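Small Rooms, Big Beds
Speaker notes, Nastholm Home Evenings, April 27, 2023
Kristaps Ramanauskas

Okay, hello, thanks for coming out on a weeknight. (Wait for the people at the back with the coffee. Say something nice about the coffee.)

I'm going to talk for a while about beds, and I don't mean sleeping in them. I mean the bed as the biggest flat surface most of us own! I started thinking about this in February, when I moved into the Chege Street place and found out my bedroom was also going to be my laundry room, my mending room and my office. 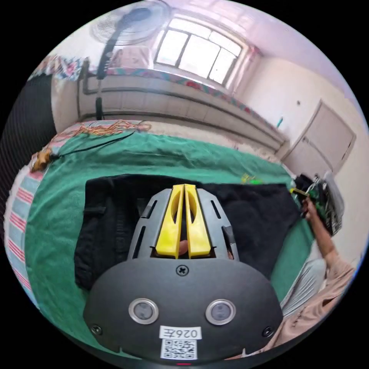 Folding needs a background, that's my first point tonight, and it took me years to see it. If you fold dark clothes on a dark bedspread you lose the edges, you miss the sleeve tucked under, you end up patting around like you dropped a contact lens. Put a black garment on a green cover and you get the whole outline at once, even the little strap or loop hanging off the left side, and you can tuck that in before it snags on something. I keep a plain green throw now just for this. My sister thinks it's ugly. She's right, and I don't care.

(Ask who folds on the bed, who folds on the floor, who doesn't fold. Let them laugh.)

Next bit is the covers themselves. People ask me if they should strip the bed first and I say no, please don't, you'll never get to the folding. Just work on top. 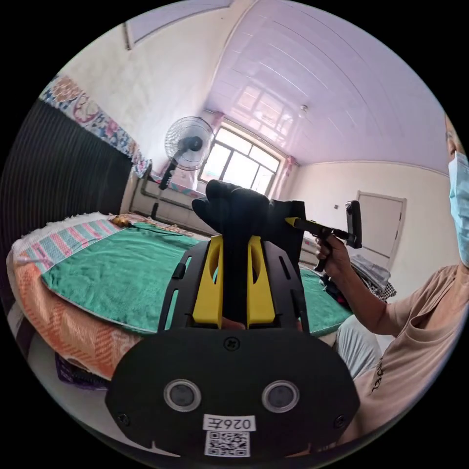 4 min read

So, layers. A green fleece with a striped woven blanket folded along the near edge is pretty much my ideal setup. The fleece stays put and gives you your work surface, and the stripes give you a straight line to square things up against (I'm terrible at straight, I need all the help I can get). Also, a pedestal fan by the back wall. I love a fan in a bedroom where you're doing chores, especially in July, when folding three sweaters feels like a gym class.

Now the fold. Mine is really simple. Lay the thing flat, smooth it from the middle out with your palms, sides in, then bottom to top. Stop when you've got a rectangle that fits your drawer. I used to measure mine with a ruler, I had a whole chart taped up inside the closet door, and I'd like those evenings back. 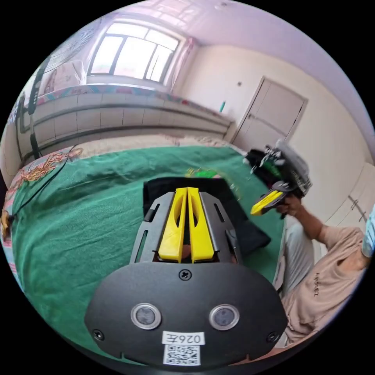 And if the rectangle comes out a bit rough, leave it! I mean it. A soft, slightly wrinkled fold that makes it into the drawer beats the perfect one you're still fussing with at midnight. I did a version of this talk over at the Clostumon center and a man told me he refolds his T-shirts every Sunday. Sir, go outside.

(Drink water here. Check the clock, should be at 17 minutes.)

Cords, quickly. They drift onto the bed because that's where we sit with our phones, and then they get folded into the towels. I clear mine into a shoebox before I start. Any shoebox.
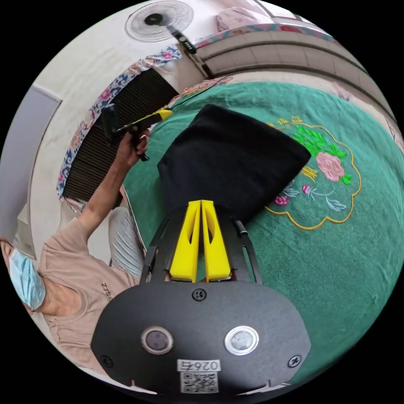
Last thing is fancy bedspreads, the ones with embroidery, the ones your aunt gave you. I get asked about those every single time. Fold on them all you like, but watch zippers and hooks near the stitching, and don't drag a heavy pile across the flowers. Lift it. The Alau group wanted to know about ironing over embroidery and I told them I'd never dare.

Questions now. If it's quiet, ask about fitted sheets, that always gets them going. Handouts are on the chair by the door, take two if your roommate needs one.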